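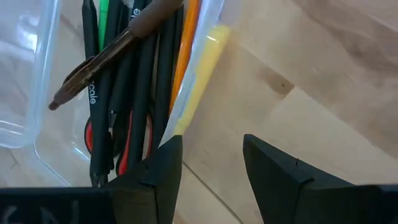
Print this article | E-mail this article

3.2 Storage of writing tools at the shared desks

The second part of the study concerns the small containers in which writing tools are kept at shared desks. In the Trovwood building each desk group has one such container, and the pupils and staff of Preltirbridge take from it during the day and put the tools back before 5 p.m. We visited 46 desk groups during August, and we recorded for each one the material of the container, the kinds of tools inside and the manner in which they were standing.

Most containers were of clear plastic. The users told us that they prefer to see the colour of a pen before they reach for it, and in the opaque cups a longer search was often observed. A typical content is given in Figure 2. Black pens are the main part of the bundle and stand pressed closely together, so that their barrels cover one another, while the green pen, the orange pencil or pen and the yellow highlighter can be distinguished easily. We call this condition "upright, dense". It has the benefit that the tools do not slide when the container is moved, but the printed lettering on the barrels is then partly hidden, and a user who looks for one particular black pen has to lift several of them.

Figure 2. Writing tools stored upright in a transparent plastic container on a wooden tabletop.

In 11 desk groups the content was "upright, loose", which means that the tools leaned on the walls with free space between them. These users reported fewer difficulties in finding a pen. However, they also complained that shorter items, such as erasers and pencil crayons, fell to the bottom and were forgotten there. The same complaint was described by Skeder in an earlier survey of home desks, although the containers in that survey were considerably deeper.

A remark on terms is necessary. Following the MacKinnon scheme, we count a highlighter as a writing tool and a ruler as a supply. Where an object could not be assigned with certainty from the outside, it was left in the class "other", and we did not empty the container to check it. This decision makes the class somewhat larger than in the original scheme – we consider it acceptable, as the order of the desk was not to be disturbed by our visit. The effect of the container's position on the desk is treated in the next section.

Contact us | Copyright Preltirbridge | Back to top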